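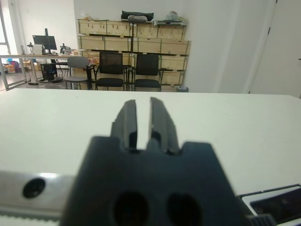
Monday was supposed to be the day I dealt with the shelving. I bought the crates in November, when I had opinions about storage, and they've been filling themselves ever since.

My method is to pick one compartment, empty it onto the white table, and put back only what I can name. Kenta Shimada taught me this. He owns four mugs and a very clean car, so I assume it works for somebody.

The first compartment went fine. Tape, more tape, the instructions for a Femia desk lamp I gave away two apartments ago. The second was cables. I put the cables back. I could name them, technically — they're cables.

Then I moved up to the top of the shelves, which has never been storage in any official sense. It's where things go when you walk in with your hands full. The black bag up there has been "going home tonight" since I started working in this room, and I've stopped making eye contact with it.

The chairs were next. We have two black mesh ones and a gray one, and everybody who visits picks a mesh one, sits down, and tells me about their back. Mio Koyama says the gray one is better for you. Mio Koyama sits in a mesh one. I wiped all three and felt I'd earned lunch.

After lunch I took on the table, the one job I'd recommend to a beginner. It's white, it's matte, and it shows every speck you drop on it. I wiped it with the Vemell spray, which cost too much and smells like a pear's lawyer.
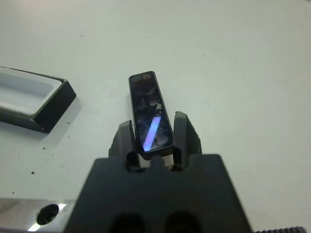 Small, dark and glossy, with half the room reflected in it. There are specks on the table too.

So that's two compartments and a wiped table for one day's work. Hatsue Imai wants to know if I'm keeping the crates. I've told her to ask me when I've gotten to the third one, and she has put it on her calendar for spring.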